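Before you start section 4, go back and do the joint check in section 3. I know it's dull. I skipped it once in September and lost an afternoon to a wrist that was homed a hair off, so please just do it (coffee in the other hand is fine, as long as the other hand isn't the one near the stop button).

## 4. House rules for soft-goods tasks

By soft goods I mean anything that flops: shirts, towels, rags, pillowcases. The Undis handles boxes and cups pretty happily, but fabric is where people get relaxed, reach in to fix a fold, and end up with a sleeve between two fingertips. Most of what follows came out of a long talk I had with Sándor Mészáros after he'd read through our stop log from start to finish, all 1,727 lines of it, and circled everything that had a hand in it. He used a whole red pen!

### 4.1 Setting out the floor

1. Put the furniture where the layout card says, or close to it. If you move something big after the room has been mapped, map the room again.
2. Lock the casters on the base if your unit has them.
3. Walk the route the base is going to drive. Walk it for real, don't just look at it from your chair. Check every cable on the way.
4. Run any cable you still need along a wall or behind the robot. Coil the spare length and hang it up. A coil left on the floor opens up by itself over a day of people walking past it.
5. Tell everybody in the room which part of the floor the arms can reach. I say it out loud even when it's only me and Clotilde, and she has stopped rolling her eyes about it.

**Note:** Carpet is okay for the Undis as long as the pile is short. Thick rugs have to come up before you power the base. If your floor is laid in sections, press down any seam that has started to lift.

### 4.2 Setting out the basket

1. Pick a basket with a rounded rim. Sharp molded edges snag fabric and they're rough on the fingertip pads.
2. Stand it on something that won't slide. Give it a push from the front, then from the side, with about the force you'd use on a light switch. If it moves, fix that first.
3. Check for overhang. A basket that's larger than the furniture under it is allowed, but it has to sit flat, and the overhang goes at the back or the sides and never toward the arms.
4. Load the pieces one at a time. For a first run use 2 pieces in clearly different colors, with a bit of the basket bottom showing between them. Once that goes well you can add a third.
5. Don't fold anything. Drop each piece in loosely, the way you would at home. I used to fluff mine up so there was a nice corner on top to grab, and Perrine Gilbert (quite rightly) told me I was doing the robot's homework.
6. Take out anything with a drawstring, a zipper pull or loose buttons. Those belong in section 6, which has its own speed limits.

> **CAUTION**
> Never reach into the basket while the arms are enabled. "Paused" in the Irudari panel still counts as enabled. Wait for the panel to say *Disabled*, and then reach in.

I'm going to repeat that one, sorry. Paused is not safe. A paused arm is holding itself up with power and it'll start again the moment someone clicks the wrong tile. If you only take one thing from my part of the manual, let it be the difference between those two words.

### 4.3 Who does what

You need two people for a first run. One of you drives (or watches the program, if it's running by itself) and the other one watches the room. The watcher holds the stop button and doesn't do anything else, so no phone, no notes, no tidying up.

- The driver says "arms live" before enabling, and waits for an answer.
- The watcher answers "clear," or says what isn't clear.
- Either one can say "stop" at any time, for any reason, and doesn't have to explain it until afterward.
- Swap after every 3 runs. You'll feel fresh and want to keep going. Swap anyway.

If you're operating with a headset on, you can't see the room around you, and that makes the watcher's job bigger. Put the headset on sitting down, and take it off before you stand. When it's off, park it somewhere flat where it can't get kicked.

### 4.4 Start pose

The start pose matters more with fabric than with hard objects. You want both grippers low and in front of the furniture, over open floor, touching nothing, with the fingers pointing in toward the work. From there the camera can see the whole rim of the basket before either arm moves, and you can see both fingertips.

1. In Irudari, open **Poses** and choose *Soft goods, low*.
2. Press and hold **Go**. Let go once, halfway there, to be sure the arms really stop when you do.
3. Look at the head camera picture. Check that you can find the basket, every piece of fabric in it, and both grippers.
4. Leave everything still for 30 seconds. If a gripper drifts, even a little, go back to section 3.
5. Save a still with the run number. Gebhard Wyss likes these filed before the run starts and he does check.

**Note:** If the camera shows the basket but a piece of fabric is hidden behind the rim, tilt the head down. Don't raise the furniture. I've tried it with books under the legs and I'd rather not talk about how that went.

Last thing for 4.4: compare your own head camera view against the one printed just below. Yours won't match piece for piece, and it doesn't need to. Look at the spacing.

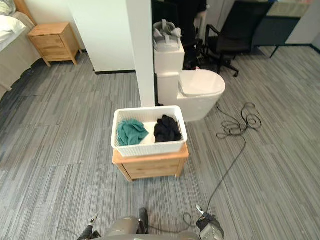
**SOFT GOODS › START POSE › REFERENCE VIEW**

Both grippers are over bare carpet with a bit of distance to the nightstand, and you can tell the teal cloth from the black one straight away, with a strip of white between them. If you get that much in your own view, go ahead and say "arms live." If the cloths have slumped together, disable the arms, pull the pieces apart by hand and start again from step 1 of 4.4.

Look over the floor in your view while you're at it. Any loop of cable near a gripper gets moved before you enable, and the watcher is the one who moves it. Then sign the run sheet, both of you, and turn to section 5 for the first grasp.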